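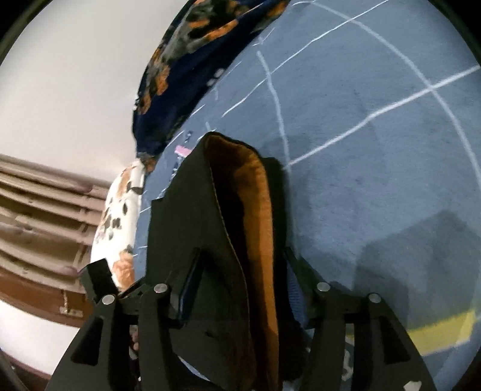 Dark pouch with the orange-brown lining, held over a bed sheet

Brand survey: Hokine now above Paninow

wkuo_50
December 1, 2019
I read that Hokine has passed Paninow in the Damgaard brand survey. They asked 1000 buyers. Is a brand really worth more after one good year?

recep_i
I doubt it. In August the same survey put Brisivix in fifth place, and then its sales went down. A famous name does not pay the bills.

wkuo_50
I do not agree fully. People pay more for a name they trust – this has a value, even if it is difficult to measure.

marlin784
Who paid for the survey? I could not find it in the report.

recep_i
Page 5, in the small text. Hokine is one of the sponsors.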